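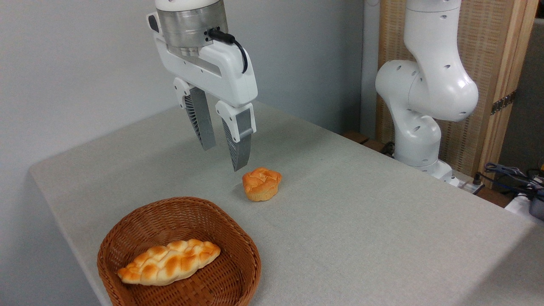 A two-finger gripper with ribbed fingers above a bread roll, with a braided loaf in a wicker basket at left.

The Dokbridge gripper comparison is a bench test for robot grippers that handle soft or irregular food items. It was set up at the Dokbridge workshop by Efua Agbeko, a mechanical engineer, to compare finger designs on the same arm under the same conditions. The test is used mainly to choose between stiff fingers and fingers that bend around an object, and it is often called simply the bread test.

Background

Parallel grippers open and close two fingers along a straight line. They are cheap, easy to control and common on small robot arms. Their main weakness is that flat, stiff fingers touch a rounded object over a small area. To keep hold of it, the gripper has to squeeze harder, and soft items are dented or torn.

Finned fingers are one answer to this problem. Ribs join the inner and outer walls of the finger, so that when the inner wall is pushed at one point the rest of it curves toward the object. The same force is then spread over a larger area. The drawback is a loss of precision — a finger that bends easily can also twist when the load is off center.

Bread was chosen because it shows damage clearly. A crust keeps the mark of a finger, and no two pieces have quite the same shape. Knotted rolls and braided loaves are the hardest items in the set, as their raised and sunken areas give a flat finger few good places to press.

Grippers tested

The first round covered three sets of fingers. The Drundine set is rigid, with thin rubber pads. The Nomel set is a finned design molded in one piece. The Asamoah set is also finned but has fewer, thicker ribs, and was made for heavier goods.

Procedure

The item is placed on a cloth-covered table and the arm comes down from above with the fingers open. The gripper closes to a set force, lifts the item 200 millimeters, holds it for 15 seconds and lowers it into a basket. A trial counts as a success if the item is released inside the basket with no tear in the crust. A drop, a tear or a missed grasp is recorded as a failure, along with its type.

The position of the item is changed between trials, and the arm is not told which way a loaf is turned. Closing force is set once for each finger set and is not adjusted for single items.

Results

The first round ran to 344 trials. The Nomel fingers had the fewest failures, and 13 were recorded for them in all. Most of these were long loaves that swung and slipped when picked up away from the middle. The Drundine fingers rarely dropped anything but left tears on soft rolls. The Asamoah fingers fell between the two and did best on long loaves.

Limitations

The test does not measure speed, and it says little about hygiene or wear. Agbeko has also noted that bread dries out over the course of a session, so that items used in the morning and again at 4 p.m. are not strictly the same. Later rounds replaced each item at midday. Camera placement was left out of the comparison and is covered by a separate Dokbridge procedure.

See also

Parallel gripper
Soft robotics
Pick and place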